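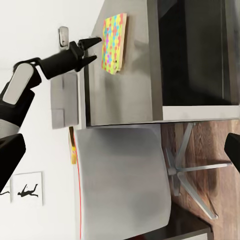 4. Approaching the card in the simulator

Use this section after the arm model loads without errors (Section 3). It applies to the Quintela scene used by the Lovgate robotics club.

4.1 Open the scene and wait until the physics counter passes 3,000.

4.2 Send the gripper open command. Both fingers must be apart before the arm moves.

4.3 Jog the arm toward the patterned card on the face of the gray cabinet. Set speed to 20 percent.

4.4 Stop with the fingertips just short of the card. Aim the gap between the fingers at the card's left edge.

4.5 Save the pose as "pre_grasp" in your team folder.

CAUTION: Do not close the gripper during step 4.4. If a finger passes into the cabinet face, the solver may become unstable. Reset the scene and repeat from 4.2.

NOTE: The chair below the cabinet is a collision object. Keep the elbow clear of the seat back when jogging down.

NOTE: The wall latch or handle is not part of this task. Contact with it costs 2 points in the April round.

4.6 Run the approach 3 times from the home pose. If the end positions differ, check the joint limits in Section 2 and send the log to Clive Furnival before going on to Section 5.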